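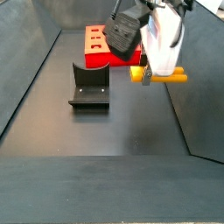 Bench Fixtures > Trays and Enclosures

Brotdale Plug Bench Tray

The Brotdale tray is a dark gray box with a flat floor, slanted side panels and a wide front panel. It is sold for benches where small parts need to stay in one place between jobs. The matte finish keeps glare down under shop lights. It does pick up scuffs and smudges, mostly on the front panel, and these can be wiped with a damp cloth. Do not use solvent.

Two fixtures are supplied with the tray.

Slot block. A red rectangular block with three slots in the top face, each cut to a different outline. Use the narrow rectangle for flat tabs, the notched slot for keyed tabs and the wide curved opening for the bracket piece. The parts that go in the slots are sold separately under the Grukcombe name, in bags of 100 or cartons of 1,000.

Holder. A black L-shaped stand with a flat base and an upright back plate. The top edge of the back plate dips in a curve, so a round handle or tube can rest across it. The base is held with two screws toward the rear. Tighten by hand with a short screwdriver and stop when the base no longer shifts.

The usual layout has the block toward the back of the floor and the holder in front of it, a little to the left. Left-handed users may prefer to swap this. Leave enough floor between the two to get your fingers around the block.

Replacement screws come in packs of 4. The holder can be ordered alone. The block is stocked in red only; the blue version ended in February and we do not expect more.

The tray ships flat, with the side panels to be fitted by the customer. Orders placed by noon go out the same day, except Saturday orders, which leave on the next working day. For bulk pricing or a different slot pattern, write to Margit Erdős at the Clinach sales desk and include a drawing of the part. Custom blocks take 3 weeks.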